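Two Arms, One Table: A Month with the Niloscombe Grippers

1 Jun 2020

When the workshop in Plillwood asked me to compare two sets of gripper fingers, I expected a short job. The arms were already installed, the table was clean, and the question looked simple: which fingers should we order for the next ten stations? I stayed for a month, and I still do not have an answer that fits on one page.

The station is modest. Two arms stand side by side on one rail, and each has its own small camera at the wrist. The objects are toys, for the most part fruit and vegetables, and a plate in the shape of a flower. Toys are a good choice for this kind of trial, as they are light, they have difficult curves, and it does not matter very much if one is dropped. 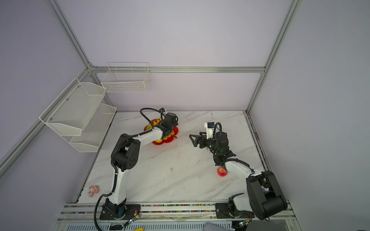 My first set of fingers came from Niloscombe. They are narrow and quite stiff, and they close quickly. With flat edges they are excellent. In 312 attempts to take the plate by its rim, they lost it nearly 40 times, and most of those losses came from my own poor choice of angle. The second set, by Rindell, has a softer surface. It forgives a bad angle, but it also bends a little under load, and then the wrist camera reports a position that is no longer correct.

This last point took me a whole week to understand. I had blamed the controller, a Maruyama unit which is older than the arms, and I changed its settings many times. The controller was innocent. When I measured the bending and added a small correction, the error became small enough to ignore.

Long objects are a different matter. A cucumber must be held close to its middle, or it turns between the fingers as the arm goes up. The soft fingers resist this turning much better. The stiff ones need more force, and with more force comes more wear. After 1000 cycles the Niloscombe pads had visible marks at the tips, and I replaced them.

I must also speak about cables. A wrist camera needs one, and the cable must have enough free length for every position of the wrist. If it is too short, it pulls. If it is too long, it can hang in front of the lens at the worst moment. I moved the clips four times before I was satisfied, and I would advise any reader to do this work before the first measurement.

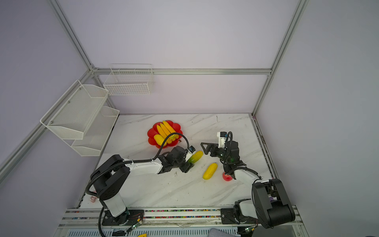

What I Would Order

For a station which handles mixed objects, I would put Rindell fingers on both arms and accept the correction. For plates and boxes only, Niloscombe is faster and costs less. The workshop has asked for a second trial in November, with heavier objects, and I have requested a newer controller for it.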